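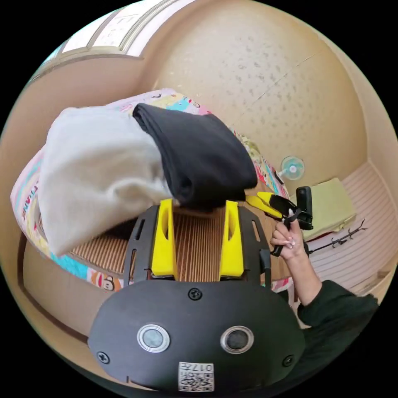

Prollambridge Seed Library: progress report to the Meston Fund
23 September 2026

This has been our best stretch so far, and we're really happy to be writing it up for you!

Your grant of $300 for envelopes and labels is spent, and every one of the 278 seed packets we planned for the fall is filled, labeled and filed. The beans took the longest. We had forgotten how much chaff comes through with home-saved seed, and cleaning it ate up two whole afternoons (fun ones, but still).

Borrowing is up. We now have 76 members signed up, and plenty of them are first-time growers who started with lettuce or radishes and came back asking for squash. We love those conversations. The Sriwong long bean was a huge favorite over the summer and we ran out early, so more of it is being grown for seed on the Dorix Street plot. The pods are drying on the vine now and look great.

Not everything went to plan. The onion seed tested badly, with very poor sprouting on damp paper towels, and we pulled all of it from the drawers. The carrots crossed with wild carrot along the fence, so that batch went on the compost. Next year we'll stick to bought carrot seed until we can find a plot farther from the weeds.

The catalog is still behind. Flowers and herbs are done, vegetables are done up to the letter P, and the rest is on paper cards in a shoebox. We expect to finish typing it up over the winter.

Coming up next: a seed cleaning day for tomatoes and peppers before the end of September, then the garlic swap, which already has more people interested than we have garlic. We'd also like to talk with you about a small fridge for long-term storage. We've started looking at prices and will send them along with our next report.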